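Kakonlow Kitchen Words

A word list of what people call the things they eat off, cook in and put away

Version 3, January 29, 2019
Maintained by Tanvir Siriwardena

Hello and welcome

Thank you for stopping by! Kakonlow is a list of everyday kitchen words as spoken at home, gathered from people in and near the town of Jusby and typed up into one plain table. It has 1026 entries at the moment. Each entry is one word or short phrase that somebody used for a dish, a pan, a tool, a cupboard or a small kitchen job, along with what they meant by it and a sentence they said it in.

It started with an argument over a casserole. My aunt calls the thing a baker, my wife calls it a casserole whether there is any casserole in it or not, and I grew up saying "the oven dish." We went around the table asking everybody else and got a different answer from almost each person, and by the time the food was gone I had two napkins full of words. I still have the napkins. They are entries 1 through 24, if you sort by id, and I have never had the heart to renumber them even though a couple are near duplicates.

You are very welcome to use the list for teaching, for games, for writing fiction with people in it who talk like people, or just for settling your own casserole argument (it won't).

What's in the folder

words.csv -- the main table, one entry per row
speakers.csv -- one row per speaker, with age band and where they grew up, no names
sentences.txt -- the example sentences alone, one per line, in the same order as words.csv
spelling_notes.txt -- how I decided to write down words that don't have a settled spelling
old/ -- the earlier versions, left alone on purpose so that anybody who cited them can still find them

The files are UTF-8 and the separator is a comma. Example sentences often have commas in them too, so they sit inside double quotes. If your spreadsheet splits a sentence into three columns, check the import settings before writing to me. I say this with love.

The columns

There are nine columns in words.csv.

id: a whole number, never reused
word: as the speaker said it, lower case unless it's a name
kind: dish, pan, tool, storage, job or other
meaning: a plain gloss written by me and read back to the speaker when I could manage it
sentence: something the speaker said with the word in it
speaker: a code that matches a row in speakers.csv
learned_from: who they think they got the word from ("my mother," "the army," "no idea")
still_used: yes, no or sometimes
note: anything else, quite often blank

The learned_from column is the one I would point you to first. I added it in version 2 almost as an afterthought and it has become my favorite part of the whole thing. People light up when you ask. One man had been saying "slop bowl" for sixty years and stopped cold in the middle of drying one, trying to think where he had it from, and then called his sister to find out. She said she got it from him.

How the words were gathered

Mostly by sitting down with people. I did the first rounds at Sultana, a tea shop in Jusby with long tables and a very patient owner, and after that in people's own kitchens if they invited me. I'd ask them to tell me about putting away the dishes after a big meal, and I would write down what came up. I tried hard not to say the word first. If you ask a person "do you call this a saucer?" they will nearly always say yes to be nice, and then you've learned your own word back again.

Later on I used a page of simple drawings for folks who would sooner point at something than tell a story, and a number of families filled out paper forms at home over the month of September and mailed them in. Entries from the forms are marked "form" in the note column. They tend to be tidier and a bit less interesting, I'm sorry to say -- people put on their good shirt when they write.

The typing was done by hand. Spelling and duplicate checks were run with Vokis, a little script that lives in its own repository and that you don't need in order to read anything here.

Plates, bowls and the trouble in between

This section is longer than it ought to be, but it answers the question I get most.

The kind column lumps plates and bowls together under "dish," and several of you have asked me to split them. I did try. The trouble is that my speakers don't agree where one stops and the other begins. A plate with a raised rim is a "soup plate" to some, a "flat bowl" to others, and one speaker insisted on "pasta dish" even when there was oatmeal in it. If I had split the kind column I would have been putting my own line through the middle of other people's words, so I left it as it is and wrote the details into the meaning column.

There is fairly good agreement at the two ends. Something flat that dinner goes on is a plate to nearly everyone, with "dinner plate," "big plate" and "supper plate" as the common longer forms. Something round and deep enough for cereal is a bowl. Color words come in a lot more than I expected: in many homes there is a set of mixed colors, and each person at the table has "the blue one" or "the pink one," used as if it were a proper name. I've entered these only when the speaker used the color by itself, with no noun after it, as in "hand me the pink, would you."

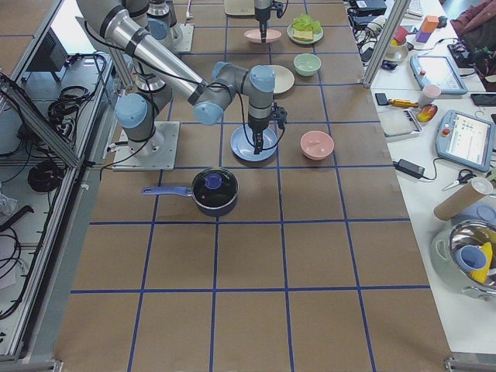
Plates in blue and pale pink, with a pink bowl to the right of the blue plate. All three would be kind = dish.

Things to be careful about

The list is not a fair sample of anything. It leans toward older people, toward people who like to talk, and toward people who drink tea at Sultana. Only a few of the speakers are under thirty. Please don't use it to claim that a word is common or rare in the region, and please don't make a map out of it. I made one for version 1 and it was mostly a map of where my cousins live.

The glosses are in my own English and I have surely flattened some of them. Where a speaker used a word from another language at home, I asked them to spell it for me and kept their spelling even if a dictionary has a different one. See spelling_notes.txt for the full tale of woe.

A speaker can ask to have their entries taken out at any time. The id is then retired and the row disappears from the next version, so you will see gaps in the numbers. They aren't a mistake.

What changed in this version

Added 200 entries, the greater part of them from the mailed forms
Filled in still_used for all the old rows where I could get hold of the speaker again
Fixed the mix-up between "colander" and "strainer" in the meaning column (thank you to everyone who wrote, and there were more of you than I would have guessed)
Took the kind "gadget" out and moved those rows to "tool"
Moved the drawings out of this folder, as they made the download slow

Using and sharing

Go ahead and copy it, print it, change it and pass it along. I'd be glad if you kept the name Kakonlow with it and mentioned the version you used. If you publish something, send me a copy, even if it's just a class handout. I read every one of them, usually at the kitchen table.

Sending in words

New words are always welcome. Send the word, what you mean by it, a sentence you would really say, and who you think you got it from. One word is plenty. Please leave out full names and addresses, and if you are sending words on behalf of a parent or grandparent, check with them first -- they may well remember three more while you're asking.

Open questions for the next round: what do you call the drawer with the string and the dead batteries in it, and does your family have a word for the last plate left in the sink?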